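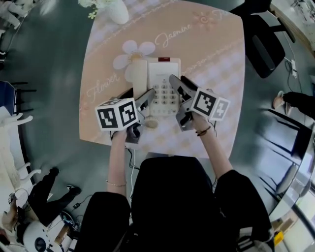

The white desk phone on its checked tablecloth, beside the Jasmine flower.

THE LANDLINE LIVES

Members who rang the hall at Odthorpe in April and got nothing but a long, thoughtful silence will be glad to hear the number works again. Those who didn't ring may carry on as before.

The old telephone, a beige article with a 7 that had to be leaned on, has gone to the cupboard where we keep things that are too dead to use and too heavy to throw out. Its replacement is cream-white, has a grid of grey buttons and a little display panel, and cost $47 at the Trodow op shop, cord included. The cord is coiled. Younger members may need to be shown that it stretches.

The extension is still 717. A motion to change it to something easier was put at the last meeting and lapsed when it was pointed out that the sticker on the fridge had been laminated.

Chenxi Jin chose the tablecloth, which has peach checks, a large white daisy sort of flower and the word "Jasmine" in curly script. The flower is not, to my eye, a jasmine. I raised this and was told that I was welcome to bring my own tablecloth. Mine has gravy on it, so the matter rests.

Some points of order for the new phone:

It stays on the square table. The last one wandered to the kitchen bench and spent a winter beside the urn, and we all remember how that sounded.

Put the handset back properly, lengthwise in its cradle on the left. Half on is off the hook, and off the hook is how we missed the Tapia Road people ringing to say they were bringing 13 extra for lunch.

There is a small red light at the top. I have read the booklet twice and it refers to the light only as "the indicator", without going into what it indicates. Theories can be left in the suggestion box.

Messages go in the Grarkell pad beside the biscuit tin – name, number, and what they wanted, please. "A man rang" was a popular entry last year and we are no closer to finding him.

Evening calls will be answered until 9 pm, or until whoever is closest gets sick of it.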